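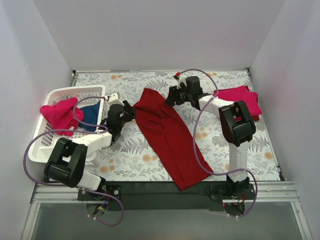 Figure 4. Folding surface with the cover on, basket at the left, dark red cloth being straightened.

Section 4: Folding Large and Awkward Pieces

This section covers setting up the folding table at Clorkmont, fitting the cover, placing the basket, and folding single cloths, tablecloths, throws, and flat sheets. For shirts, towels, and socks, see Section 3. For stacking and labeling finished bundles, see Section 5.

Read 4.1 and 4.2 before your first shift in the linen room. After that you should only need 4.4 onward.

4.1 What you need

Folding table
Table cover, clean (white floral or plain white)
White laundry basket with slotted sides
Soft brush or lint roller
Spray bottle with plain water
Finished-goods shelf, cleared
Bundle tags (order from Teresa Brophy, linen desk)

Table covers are kept in the drawer marked COVERS. Do not use a customer's sheet as a cover, even for a short job.

4.2 Fitting the table cover

1. Wipe the table top with a damp cloth and dry it fully. Check the front edge for anything that could snag.

2. Open the cover and lay it over the table with the printed side up.

3. Line up the front hem with the front edge of the table top. The black strip along the front should stay uncovered.

4. Smooth the cover from the middle out to each side. Use the flat of your hand.

5. Tuck the spare cloth at the back under the table top. Fold the corners in the way you would on a bed.

6. Pull gently on each side. If the cover slides, take it off and start again from step 2.

7. Brush off lint and threads. Dark cloths pick up white lint from a new cover for the first few washes, so run a new cover through two wash cycles before it goes on the table.

Note: The cover is changed at the start of each shift, and again after any load from the kitchen. Put used covers in the white wash.

Caution: Do not pin the cover. Pins have been found in finished tablecloths.

4.3 Placing the basket

1. Set the basket on the table at the left side, with enough room beside it to lay out a cloth.

2. If you are left-handed, you may move it to the right. Move it back at the end of your shift.

3. Check the rim and the slots for cracks and rough spots. Run a dry rag around the rim. If the rag catches, the basket is out of use. Tag it and leave it by the door.

4. Fill the basket no higher than the rim. A piece may hang over the rim while you work, as the pink one does in Figure 4, but it should not reach the floor.

5. Put strong colors and whites in separate baskets. Everything that comes to the table should be dry. If a piece feels damp at the hems, send it back to the dryer before you fold it.

Note: The slots let leftover warmth out of a load straight from the dryer. Leave the slotted sides clear of other baskets and stacked linen.

4.4 Opening out a cloth

Most bad folds start here. A cloth comes out of the basket bunched, and the first thing to do is find its corners.

1. Lift one piece from the basket. Lift straight up. If a second piece comes with it, lay both down and separate them on the table.

2. Find any corner and hold it in one hand.

3. Run the other hand along the hem until you reach the next corner. Do not pull the hem through your fingers quickly, especially on fringed or loosely woven pieces.

4. Lay the cloth on the table with the bunched part away from you and the loose part toward you. It will often lie on the diagonal at this stage. Leave it that way for now.

5. Take hold of the bunched part on both sides and draw your hands apart, a little at a time. Work from the narrow end toward the wide end.

6. Look for an edge that has turned over on itself. A long crease down the length of the cloth usually means the piece is still doubled. Lift the upper layer and lay it open.

7. Once all the corners are free, turn the cloth so that one hem runs along the front edge of the table.

8. Smooth the cloth from the middle out.

Note: The near end of a large piece may hang over the front of the table, as the dark red cloth does in Figure 4. Keep the hanging part short enough that you cannot step on it.

Caution: Do not shake out cloths over the table. Shake them over the lint bin, or leave the lint and use the roller.

4.5 Folding a single cloth

Use this fold for napkins, tray cloths, and small table toppers.

1. Lay the cloth flat, wrong side up, with the label at the top left if it has one.

2. Bring the bottom hem up to the top hem. Match the corners first, then the middle.

3. Press the fold flat with the side of your hand.

4. Bring the left side over to the right side. Match the corners again.

5. Check that no lower edge shows past the upper edge. If one does, open the last fold and redo it.

6. Place the piece on the shelf with the fold facing out.

4.6 Folding a tablecloth or throw

One person can do this on the table. Two people are better for the banquet sizes.

Working alone:

1. Open out the cloth as in 4.4.

2. Fold it in half lengthwise, with the long hems together. Let the extra length hang at the front.

3. Smooth the half that is on the table. Draw the rest up and smooth it as it arrives.

4. Fold it lengthwise again. You should have a long strip with four layers.

5. Fold the strip in half from end to end, then in half again.

6. Turn the bundle over so the loose ends are underneath.

Working with a partner:

1. Each person takes two corners and steps back until the cloth hangs without touching the floor.

2. Bring your own two corners together. Both partners must use the same hand on top.

3. Take hold of the new fold at the bottom and bring it up to the corners.

4. Walk together, and let one partner take all the corners.

5. Lay the bundle on the table and finish with steps 5 and 6 above.

Note: Throws with a nap (fleece, velvet, chenille) are folded with the nap inside. If you are not sure which side is which, ask Hanna Sydorenko before folding the whole batch.

4.7 Folding a flat sheet

1. Open out the sheet across the table with the wide hem at the left. Let both ends hang.

2. Find the wide hem and match its two corners.

3. Follow the fold along to the narrow hem and match those corners.

4. Smooth the sheet in sections, drawing it across the table toward the left.

5. Fold lengthwise a second time.

6. Fold from the narrow hem toward the wide hem until the bundle is the width of the shelf marker.

7. The wide hem should finish on top. Straighten it by hand.

Fitted sheets are not folded at this table. Put them in the Gida bin and they will be done on the long bench.

4.8 Strong colors

Dark reds, bright pinks, and navy pieces need some extra care, as they can mark a white cover.

1. Before folding, rub a hidden part of the hem with a damp white rag. If color comes off on the rag, set the piece aside for another rinse.

2. Fold strong colors after whites, on the same cover, and change the cover when you have finished.

3. Do not use the spray bottle on reds or pinks. To remove a crease, press it by hand or send the piece to the iron.

4. Do not stack a strong color directly on a white piece. Place a sheet of tissue between them.

The bright pinks from the November order have been rinsed and tested. They can be handled like any other piece, apart from step 4.

4.9 Removing creases at the table

Light creases can be worked out during folding. Deep ones cannot, and trying to do it wastes time.

1. Lay the creased part flat on the cover.

2. Hold the cloth down on one side of the crease with your left hand.

3. Draw your right hand slowly across and away from it.

4. For cotton and linen in pale colors, mist lightly and repeat.

5. If the crease is still there after the second pass, put the piece in the ironing basket.

Caution: Misted pieces must be dry before they go on the shelf. Lay them over the rail first.

4.10 Common problems

The corners do not match.
Some older tablecloths are no longer square. Match the hems along the fold and let the last corner fall where it will. Turn that corner to the inside of the bundle.

The cloth keeps sliding off the front of the table.
Too much of it is hanging. Draw more of it onto the table, or fold it once lengthwise before you smooth it.

The cover moves with the cloth.
The back has come untucked. Refit the cover as in 4.2.

Pieces come out of the basket knotted together.
The load was left too long in the dryer drum, or apron strings went in with it. Lay the knot on the table and loosen it by hand. Never cut a string.

A hem has come undone.
Do not fold the piece. Tie a yellow tag on the damaged corner and put it in the mending tray for Bernadette Moynihan.

4.11 End of shift

1. Empty the basket. Unfinished pieces go back in the holding bin, opened out loosely.

2. Wipe the basket inside and out and leave it upside down.

3. Take off the cover and put it in the white wash.

4. Count the bundles on the shelf and enter the number on the sheet by the door. A full shelf holds 300 napkins or 239 mixed pieces.

5. Return the spray bottle, brush, and roller to the drawer.

Questions about this section go to Dela Yakubu at the linen desk.

Section 4 revised February 22, 2019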